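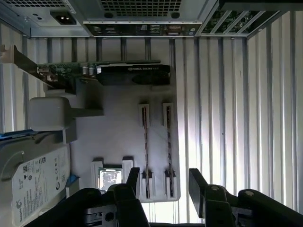 When the public library in Kerr decided last January to stop handing patron records to an outside analytics service, the systems librarian who pushed for it figured she'd get a shrug. She got a packed meeting room instead! "People care so much about who sees what they read," she told me over the phone, still sounding a little amazed. "They just hadn't been asked." Her own start in all this was with hardware. She learned on old desktop towers, the kind with a row of USB ports across the back and a vent grille above them, and she still likes to have the case open while she thinks.

The library had been using a catalog add-on called Gruvano, which suggested titles based on borrowing history. It worked nicely, she says, and she has no hard feelings. But the default settings kept that history for 33 months, and the opt-out sat two menus deep. "I went looking for it and I knew it was there, and I still got lost."

So she and a colleague moved everything to Akel, a small open-source catalog that forgets a loan once the book is back on the shelf (unless you ask it to remember). The switch covered 1739 card holders and took most of the spring. The hard part? "Printers. It's always printers. The receipt printer wanted to put full names on every hold slip, and we spent a whole week talking it out of that."

I asked whether readers miss the suggestions. A few do, and she has a fix she's plainly delighted with: a paper notebook by the front desk where anyone can recommend a book, signed or unsigned. "It's on its second volume already. Somebody writes in green ink and has wonderful taste in mysteries."

Next she wants to turn off tracking on the public computers, and the branch in Poltuston has asked to borrow her notes.

Recent posts
Do you need a password manager for the whole family?
Five settings to check on a secondhand phone
What your smart TV sends home
Reader mail: cookies, pop-ups and school tablets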